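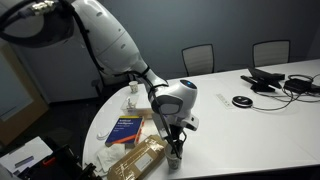 Skedport room booking, after one winter of it
Review by Elaine Amaral

Our office at Gomthorpe moved to Skedport in December, and I was told it would end the arguments over meeting rooms. We still have the arguments. They happen by email now.

Skedport is a booking service with a small screen that goes beside the door. The screen costs $400 and the subscription is $34 a month per room, which I thought was steep for something a paper sheet used to do. The sales page promises "effortless rooms". I'd like to know whose effort they measured.

Booking from a phone is quick, I'll give it that. Pick a room, drag the time, done. Changing a booking is another matter. If it repeats weekly, you can't shift one week without opening the whole series, and the button to save one date sits right beside the one that saves them all. Niilo Jääskeläinen moved a single budget meeting to 3 pm and shifted the lot through to the end of the financial year.

Then there's the check-in. You have to tap the door screen within ten minutes of your start time or the room is released. Fine in theory. Our long room is a favourite for client visits, and twice I've had people sitting at the table with their coats off when someone from Edbridge, who share the floor, turned up with a perfectly valid booking for the same hour. The grace period can be changed, but only by an administrator, and the setting is filed under Notifications for some reason.

The usage report says our rooms were booked for 882 hours over the season. It doesn't say how many of those hours anyone was in them, so I wouldn't use it to justify knocking down a wall.

Support answered in two days and sent me a link to the page I'd quoted in my question.

Colour on the door screens is clear from down the hall, and the calendar sync hasn't dropped once. If you have two rooms, keep the paper. If you have six or more, ask for a trial and test the repeat bookings first. We're paid up until spring and I'll look at Skov before we renew.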